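흰 테이블 위 장난감 정리

2018년 10월 6일

미뤄 두었던 놀이방 장난감 정리를 오늘 오전에 시작했다. 원래는 여름에 끝냈어야 하는 일인데 책장부터 손대는 바람에 계속 밀렸다. 책장은 아직도 반만 되어 있다. 그건 다음에 쓰기로 하고 오늘은 장난감 이야기만 적는다.

방식은 단순하다. 바구니와 서랍에 있던 것을 흰 테이블에 조금씩 꺼내 놓고, 계속 둘 것과 보낼 것을 나눈다. 한꺼번에 다 쏟으면 중간에 지쳐서 도로 쓸어 담게 된다. 지난번에 그렇게 해서 실패했다. 이번에는 테이블에 올라가는 만큼만 꺼내고, 그걸 끝내기 전에는 다음 것을 꺼내지 않기로 했다.

첫 번째로 꺼낸 것은 종류가 제각각이다. 둥근 손잡이가 달린 빨간 나무 상자, 빨간 플라스틱 컵, 철사 손잡이가 달린 은색 양동이, 회색 통, 그리고 블록 몇 개. 컵에는 손잡이가 파란 도구가 꽂혀 있는데 우리 집에서는 컵과 도구를 늘 같이 둔다. 따로 두면 꼭 하나가 없어진다.

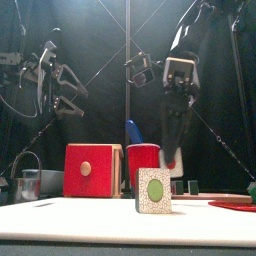
담는 것부터 정하기

예전에는 작은 것부터 분류했다. 블록은 블록끼리, 소꿉은 소꿉끼리 모아 놓고 나서 담을 통을 찾았다. 그러면 통이 맞지 않아서 결국 새로 사게 된다. 재작년에 Dukard에서 산 수납함이 그런 경우다. 뚜껑이 뻑뻑해서 아이들이 열지 못했고 지금은 베란다에서 화분 흙을 담고 있다.

그래서 이번에는 담을 수 있는 물건을 먼저 골랐다. 은색 양동이는 블록용으로 정했다. 손잡이가 있어서 아이가 직접 들고 다닐 수 있다. 회색 통은 낮아서 안이 잘 보이니 소꿉을 넣기로 했다. 빨간 나무 상자는 카드와 종이로 된 것을 넣을 생각인데 큰 카드까지 들어갈지는 재 봐야 안다. 안 들어가면 큰 것은 책장 맨 아래 칸에 눕혀 둘 것이다.

새로 산 것은 이름표 스티커 하나뿐이다. Plitus에서 72장짜리를 2,580원에 샀다. 글씨가 번지지 않고 떼어 낼 때 자국이 덜 남는다. 다만 둥근 면에는 잘 붙지 않아서 양동이에는 끈으로 종이표를 매달았다.

블록은 흰 바탕에 검은 점무늬가 있고 앞면에 초록 타원이 찍힌 것이 하나 있다. 전부터 눈에 띄던 것인데 어느 세트에서 나왔는지 기억이 없다. Oyewole 벼룩시장에서 봉지째 사 온 것들에 섞여 있었던 듯하다. 짝이 없어도 아이들이 주사위처럼 굴리며 노니까 두기로 했다.

어두운색 작은 블록들은 보관 쪽으로 갔다. 윗면에 초록이나 빨강 표시가 있어서 색 맞추기를 할 때 쓴다. 크기가 작아 소파 밑으로 잘 들어가는 것이 단점이다. 이런 것은 큰 통에 섞으면 바닥에 깔려서 결국 쓰지 않게 되므로 지퍼 주머니에 따로 넣은 다음 양동이에 담는다. 놀 때는 흰 판 위에 늘어놓으면 색이 잘 보인다.

제일 오래 고민한 것은 빨간 장난감 칼이다. 자를 수 있는 모형 과일은 이사할 때 대부분 없어졌고 칼만 남았다. 자를 것이 없는데 칼을 두어야 하나 싶어서 처음에는 보낼 쪽에 놓았다. 그런데 둘째가 요즘 점토를 자주 가지고 논다. 점토를 자르는 데는 이 칼이면 충분하다. 손잡이 끝에 작은 구멍이 있으니 고리에 걸어 두면 자리도 차지하지 않는다. 결국 벽에 고리를 4개 붙이고 그중 하나를 칼 자리로 정했다.

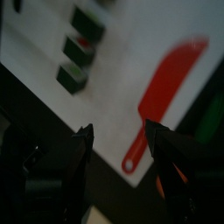 Margaux Langlois는 점토용 도구라면 소꿉과 섞지 말고 아예 따로 두라고 댓글을 남겼다. 점토가 말라붙은 칼이 소꿉 통에 들어가면 컵이며 접시까지 전부 씻어야 한다는 것이다. 자기 집에서는 점토와 도구를 쟁반 하나에 모아 두고 쟁반째 꺼낸다고 했다.

맞는 말이어서 고리 위치를 바꿨다. 소꿉 선반 옆에 붙였던 것을 떼어 점토를 두는 창가 쪽으로 옮겼다. 쟁반은 마땅한 것이 없어서 당분간은 납작한 과자 상자 뚜껑을 쓴다.

보낼 것은 종이 상자 하나에 모았다. 건전지가 새서 못 쓰게 된 것은 따로 버렸고, 나머지는 Rornusia 나눔 가게에 가져갈 예정이다. 그곳은 퍼즐은 조각이 다 있어야 받는다. 100조각 퍼즐이 하나 있는데 아직 맞춰 보지 못했다. 저녁에 첫째와 같이 맞춰 보고 빠진 것이 없으면 상자에 넣는다.

남은 것은 인형과 자동차다. 자동차는 바퀴가 빠진 것이 많아서 고칠 것부터 골라야 한다.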